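Spring walk-through, guest rooms, Hofstetter building - done 20th May

I do this list twice a year and type it up the same night, while I can still read my own handwriting. OK means OK. FIX means I want it done before anyone sleeps in there again. WATCH means I'll look again next time and probably grumble. Rooms 300 and 301 got the full treatment this time, the hallway got what was left of my patience.

## Hallway and stairs, third floor

- [x] **Exit sign lit** - OK. Brighter than it used to be, so the new bulb was worth it.
- [x] **Stairwell door closes by itself** - OK, after a drop of oil. It was sticking in April and I'd written WATCH next to it, so I'm pretty pleased!
- [ ] **Handrail tight** - FIX. The bracket at the top wiggles. I can turn the screw with my fingers, and I don't have strong fingers.
- [x] **Extinguisher in its place, pin in, needle in the green** - OK. Tag is up to date.
- [ ] **Carpet edges flat** - WATCH. It's lifting a bit outside 301 again. I taped it, but tape is tape.

## Room 300

- [x] **Smoke alarm** - OK. Pressed the button, went deaf for a minute, moved on.
- [x] **Window opens and locks** - OK. The latch is stiff in the damp but it catches.
- [ ] **Outlet by the desk** - FIX. The cover plate is cracked across the corner. Nothing is exposed yet, but I put a strip of tape over it and wrote DO NOT USE, and please leave the tape there until the electrician from Trurnum has been.
- [x] **Bed frame** - OK. All 4 legs solid. I sat down hard on each corner, which must have sounded great from downstairs.
- [x] **Lamp cord** - OK, no fraying, no pinching behind the headboard.
- [ ] **Hot water** - WATCH. It takes forever to get warm and then gets very warm all at once. I'd like the mixer turned down a notch. I've asked for this before (see my last two lists, same line, nearly the same words).

## Room 301

- [x] **Smoke alarm** - OK.
- [x] **Window** - OK. The screen has a small hole, not a safety thing, but mosquitoes don't care about my categories.
- [x] **Nightstand steady, top clear of candles and heaters** - OK. I lean on these with both hands and push. The Pasetti ones we had before would walk across the floor if you did that. No rocking on this one.

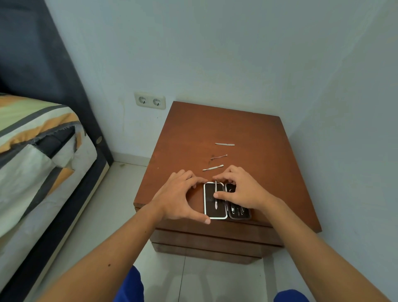 *Nightstand in the corner of the bedroom, manicure case open on top.*

- [ ] **Wardrobe fixed to the wall** - FIX. The strap is there, the wall end is screwed in, and the wardrobe end is just hanging. So it's holding up nothing. This is my number one on the whole list, please do it first.
- [x] **Radiator cover** - OK. No sharp corners, and the valve turns.
- [ ] **Bathroom mat grips** - FIX. It slides when the tile is wet. I nearly found that out the exciting way. Toss it and get the kind with the rubber back, we have a couple in the Istau closet still in plastic.
- [x] **Night light in bathroom** - OK.

## Small stuff and sharp stuff

I added this section after last year's mix-up with the sewing scissors in the blanket chest. It's mostly about rooms where families stay, and it's quick to do.

- [x] **No loose blades in drawers** - OK in both rooms.
- [x] **Grooming kits have their tools strapped in** - OK. I like the ones with elastic, things stay put when you pick the case up.
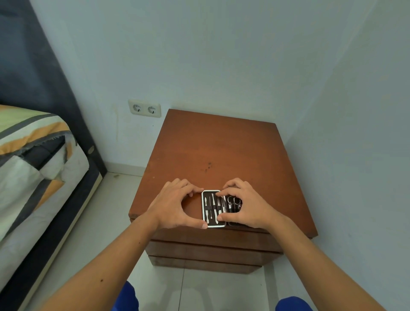
*Manicure kit: nail file, cuticle pusher and tweezers on the left, clippers on the right.*

- [x] **Medicine and cleaning products up high** - OK. The bathroom cabinet in 300 is above my eye level, and I'm not short.
- [ ] **Blind cords tied up** - FIX in 300, OK in 301. The cleat in 300 has come off and the cord hangs down in a loop. Tie a knot up high for now if you can't get to the hardware store.
- [x] **First aid box** - OK, but the big bandages are low. I bought a pack of 5 and put the receipt in the tin.

## To do, in my order

1. Wardrobe strap, 301
2. Blind cord, 300
3. Handrail bracket, top of stairs
4. Outlet cover, 300 - wait for Trurnum, don't do it yourself
5. Bath mat, 301

The mixer isn't on there, but if whoever fixes the outlet knows a plumber, grab a number. I'll check the strap and the cord myself as soon as they're ticked off. Leave the screwdriver on the hall table when you're done, I need it for the mailbox.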